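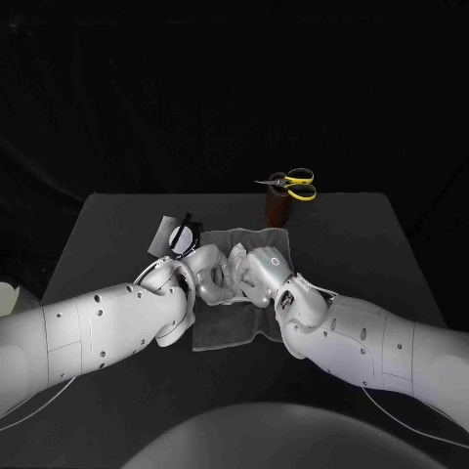

## Teaching by remote control at Idarham

**1/5** The Idarham workshop has published its October update on teaching two-handed tasks to a robot. An operator guides both arms remotely, and each attempt is recorded for training.

**2/5** Cloth remains the hardest material to teach. Of 266 attempts recorded with the grey towel, 138 have been accepted for training.
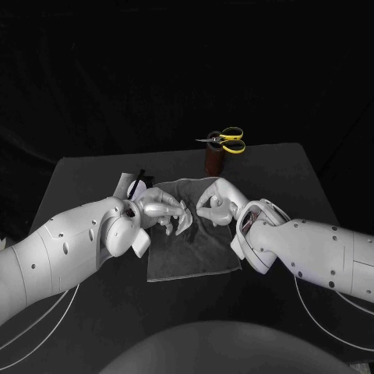 **3/5** Operators are asked to work slowly and to keep both hands in play throughout. Natalie Ellwood leads their instruction, which takes nine sessions.

**4/5** The second set of tasks concerns scissors, held at the blades by one hand and at the handles by the other.

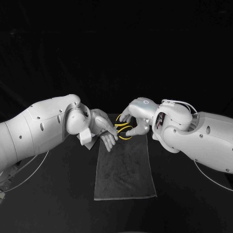 **5/5** Recordings from both sets will be reviewed by Neville Haworth before release to our partners at Ponora. Enquiries about operator places may be sent to the Idarham office.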